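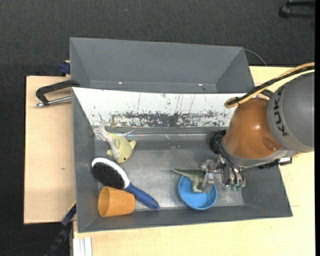

3.2 Contact resistance of the lead sets

Resistance measurements below one ohm are sensitive to the leads as well as to the part under test. Before any of the component readings in Section 4 were taken, each lead set was characterised on its own, so that its contribution could be subtracted or, where it proved unstable, the set could be withdrawn. The procedure follows the one used by Macapagal and Ocampo in their earlier work on bench multimeters, with two changes noted below.

Four lead sets were used. Sets A and B were the Udinar general-purpose type, with a PVC jacket and straight shrouded plugs. Set C was the Trutik silicone type with right-angle plugs. Set D was assembled in our own workshop by Charito Javier from stock silicone wire and screw-on plugs, and served as the reference. All four were of the same nominal length. The conductor cross-section of Sets A and B is not stated by the supplier and was not measured, as doing so would have meant cutting the leads.

Each set was plugged into the same meter and the probe tips were pressed against a gold-plated shorting bar held in a spring fixture. The fixture applies the same force to both tips and removes most of the variation caused by the operator's hand. The reading was allowed to settle and then recorded. The plugs were withdrawn fully, reinserted without rotation, and the reading repeated. The earlier procedure called for a quarter turn on each insertion. We left this out after finding that the turn itself cleaned the contact surface and gave readings lower than a normal user would see. The second change was the use of a four-wire measurement across the shorting bar at the start and end of every session, to confirm that the bar had not changed.

In total 285 insertions were logged, divided as evenly as the schedule allowed. Readings taken while the meter was still warming up were discarded and are not part of that total.

Sets C and D gave stable values from the first insertion to the last. The spread within each was close to the resolution of the meter, and no trend with the number of insertions could be made out. Set A drifted upward over the first session and then levelled off. Set B behaved like Set A until the final session, when one lead began to give intermittent readings. The fault was traced to the crimp behind the plug, where the strands had broken under the strain relief. Flexing the lead by hand at that point moved the reading over a range of nearly 2 ohms. The set was withdrawn, and its values from the final session are excluded from Table 3.

The position of the fault deserves comment. Failures of this kind are usually blamed on the probe end, which is handled more, and the strain relief on the probe is accordingly the longer of the two on most commercial leads. In our use the meter stayed in one place while the plugs were inserted and withdrawn many times, which loads the plug end heavily. A user who leaves the leads in the meter and moves only the probes would see a different pattern of wear. No conclusion about the general reliability of the Udinar leads should be drawn from a single broken crimp.

Figure 3 plots the lead resistance against insertion number for all four sets. The step in the curve for Set A coincides with a change of shorting bar. The first bar was scratched and was replaced by one from the same batch, and the four-wire check showed no difference between them. The step is therefore attributed to the tips, which were wiped with alcohol when the bar was changed. The tips of the other sets were wiped at the same time without visible effect on their curves.

For the component measurements, Set C was used throughout. The meter's relative mode was set with the tips on the shorting bar before each group of readings and checked again afterward. A group was repeated if the two zero values differed by more than two counts. This happened three times, in each case after the leads had been unplugged to free the meter for other work.

The alligator clips supplied with Set C were tested separately by Princess Mercado in January. Clip resistance depended strongly on where in the jaw the wire was gripped — near the tip it was low and repeatable, while near the hinge it varied from one attempt to the next. Clips were not used for any reading below 4 ohms.

Figure 3. Lead resistance against insertion number for Sets A to D, with the tips on the shorting bar. Intermittent readings for Set B are omitted.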